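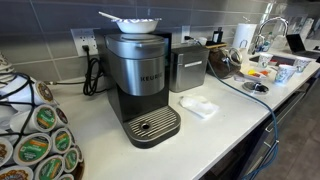

The Coffee Corner on the Second Floor

Welcome to the October page of our small gallery. My name is Quyên Đoàn and I work at Valtance, in the office above the Gosley shop. Each month one of us chooses a corner of the building and writes a little about it. Jana Vogler did the stairs, Godfrey Nyaga did the bicycle room, and now it is my turn. I chose the coffee corner, where I spend more time than I should.

The kitchen was renewed last spring. Before that we had yellow walls and a brown counter which was always sticky near the sink. Now the counter is white and the wall behind it has large gray tiles. I did not like the gray when I saw the samples, I found it cold. With the steel machines in front of it I have changed my opinion.

The first picture is the Keurig in its usual place, with the round pod holder on the left and a steel box with a long handle next to it on the right. Most of the pods facing us have green lids with an orange band. There is also brown and tan, for the people who come early enough to choose. A white bowl is standing on top of the machine with a white spoon in it. The top is flat, so everybody uses it like a shelf, me too.

Xuân Diệp asked me to write also where the pods come from. We order them together with the Baumgartner office across the yard, 500 in one box, and we divide the box on the same afternoon. In our first year we used 2,000 pods. The holder is for the pods of the day only. The rest is in room 412, on the low shelf behind the door, and the key hangs by the copier. Please bring down a full sleeve when you go, and not two pods in your pocket.

The second picture shows the same corner again. I like in this one how the black wires of the pod holder bend around the lids, and how the slats of the drip tray make their straight lines below. The cord is lying in loops on the counter behind the machine. Jana wants to tie it with a ribbon before the winter. I said a simple clip is enough, and we are still discussing it.
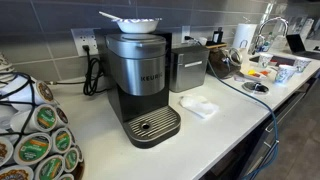
Keurig, white bowl and pods against the gray tiles.

Some small notes for new colleagues, because I was asked for them:

The drip tray comes out if you pull it straight to the front. Empty it in the sink and dry the grate with the blue cloth.

Bowls and spoons go in the dishwasher in the evening. Nga Đặng starts it when she leaves, at half past five.

If you like tea, the kettle is in the cupboard under the window. Tell me if you cannot find it.

Next month the gallery will be made by Godfrey again. He wants to show the old Skavier cabinets in the cellar, with the paper labels still on the drawers. If you have older photos of the kitchen with the yellow walls, please give them to me or to Jana. We would like to put them on this page beside the new ones.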